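# Setting Up a Shared Workspace for Two Arms

Applies to the Irkitz two-arm cell and its simulated copy. Read it before changing a base position, a speed limit or a reset pose. Questions go to Friederike Thiele.

## 1. Fix the zones first

Divide the tabletop into three zones: left only, right only, and shared. Each arm may enter the shared zone only while it holds the zone token. The controller issues one token at a time.

1. Measure both base positions from the same table corner.
2. Enter them in `cell.yaml` in millimeters.
3. Draw the shared zone so that neither base lies inside it.
4. Add the keep-out margin. The minimum is 12 mm on every side.

Do not set the margin by eye in the viewer. Leokadia Borkowska's check script reads the file, and it rejects any margin entered as a percentage.

## 2. Set the handover rules

An arm that wants the shared zone requests the token, waits at its hold pose, and enters on grant. A request that is not granted within 5 seconds is dropped and logged. The arm then stays at hold until the operator clears it.

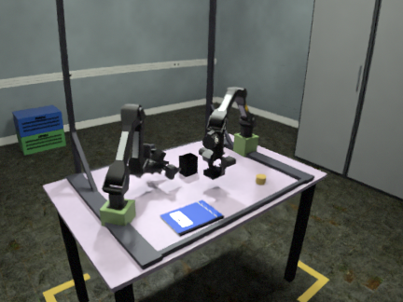
Where a task needs both grippers near the same object, use the paired mode. Paired mode suspends the token and replaces it with a minimum distance between the two grippers, checked on every control cycle. Tool speed in this mode is capped at 700 mm/min. The cap applies in simulation too; a run recorded above it does not count as a test.

## 3. Test before release

- Run the task in simulation with the final `cell.yaml`.
- Drop the token during a move and confirm that both arms stop.
- Repeat the stop test from 7 start poses, at least two of them in paired mode.
- Save the log with the task version in its name.

A failed stop test sends you back to section 1, even if the cause looks like a timing fault. Changes to the hold poses need a second signature, from Cor Van der Linden or Sandamali Chowdhury.

Floor markings and cell access are covered in the Evthorpe site rules.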